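Troltetti Housing Forum > Shared Kitchens > Care of Surfaces and Tableware

Topic: Bowls on wooden countertops, proposed wording

Prarkau_House_Office
Posted 19 November 2023

Residents and kitchen leads are invited to comment on the draft wording below before it is added to the shared kitchen guidelines.

"Glazed bowls shall be lifted when they are moved across a wooden countertop. They shall not be pushed or dragged. Bowls shall be returned to the open shelf after washing and shall not be left on the counter overnight."

The wording would apply to all 36 kitchens. The present guidelines cover cutting boards and hot pans but say nothing of tableware.

bangera_east_kitchen
The east kitchen supports the first two sentences. Most of the marks on our counter are fine curved scratches near the sink, and they match the unglazed ring on the foot of the bowls. We oiled the wood in early November and the scratches were plain to see again within days.

We do not support the third sentence. The open shelf is too high for several residents, and a bowl on the counter does no harm if it stays where it is.

counter_and_shelf
I must disagree with the previous post on the last point. A bowl left out is a bowl that someone else will push aside to make room. The blue bowls are the worst in this respect, being shallow and wide, and people tend to slide them with one hand while holding something in the other.

A shallow bowl of this type should be taken by the rim on both sides and raised clear of the wood before it is turned or passed along. 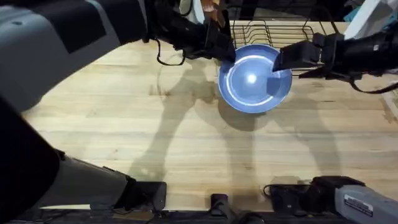
The same applies when the bowl is full, and I would ask that the guidelines say so. A full bowl is more likely to be dragged, and the added weight makes the scratch deeper.

Borkinent_Supplies_Desk
For the information of members, felt pads are not suitable for bowls that are washed daily. The foot ring can be smoothed with fine wet abrasive paper. We treated 54 bowls this way for one house and have received no further reports of scratching from that kitchen.

bangera_east_kitchen
Was the glaze affected in any way? Ours have a paler ring inside the rim, and residents have asked whether that is wear.

Borkinent_Supplies_Desk
The glaze was not touched, as only the underside was treated. I cannot speak for your bowls without seeing them, but a lighter band at the rim is common where glaze runs thin over an edge. If it feels as smooth as the rest, I would not treat it as wear.

quiet_hours_78
I question whether a rule is needed at all. The countertops are working surfaces. Our house spent 340 dollars on sanding and oil last year and the wood was marked again by spring. A yearly sanding should be accepted and the matter closed.

counter_and_shelf
Yearly sanding removes wood each time, and the edge by our stove is already lower than the strip beside it. I would prefer to sand less often.

Prarkau_House_Office
Thank you for these comments. The third sentence will be changed to read: "Bowls shall be returned to a shelf or cupboard after washing." The words "whether empty or full" will be added to the first. Smoothing of foot rings will be left to each kitchen.

The topic will remain open for comments on the revised text.

bangera_east_kitchen
The revised text is acceptable to us. Please confirm whether the large mixing bowls are included, as two of ours are metal.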